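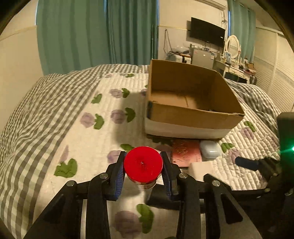 The spring box: how we collect small things in Greltthorpe

Every March our exchange group asks the households of Greltthorpe and Vumbridge to fill one box with small things they do not need any more. The big things, chairs and lamps and so on, have their own day in the fall. The spring box is only for what fits in a hand.

I was asked to write some words on how to pack it, as last year I sorted many of the boxes and I have opinions now.

Please begin on the bed. I learned this from my grandmother in my old country, and I still think it is the best place in the house for sorting. The cover is soft, so a glass jar does not break if it slips, and you are obliged to finish before the night. On a kitchen table the same things can stay for two weeks. I use a quilted cover, and mine has purple flowers, so a small white thing is sometimes hard to find between them. A plain blanket would be more practical.

Take a cardboard box without flaps, or cut the flaps off or fold them down outside. We look into every box from above when it arrives, and flaps make this slow. If there is old tape on the front, you can leave it.

Jars are very welcome. Little clear ones with a screw cap go first every year, and the ones with a red cap are the favorites of people who sew, I do not know why. Please screw the cap closed and put the jar in the box standing. If there is still something inside, write on a piece of paper what it is. We had last year a jar of white powder that was probably baking soda, and we had to throw it away.

Flat things, such as pads and small mats, go on the bottom. Pieces of foam are also useful, so do not put them in the trash. We use them between the jars when we carry the boxes from Vumbridge, where the road by the Bartoš bakery is still not repaired.

With small cases, for earbuds or glasses or rings, please open them one time before you give them. Two families wrote to us in April to ask for something they had forgotten inside. One of these things we could return.

Before you bring the box, look in the corners of the floor. Small dark items like to stay there, and then we do not know if they are a gift or an accident.

The boxes can be left in the Marnik hall, by the side door with 1932 over it, from nine in the morning until four. The front door will be closed for painting. We have room for boxes up to the size of a shoe box for boots, not larger. Please write your street on the box, but not your name.

What remains after the exchange goes to the school for the craft lessons. They asked especially for caps, buttons and anything with a lid.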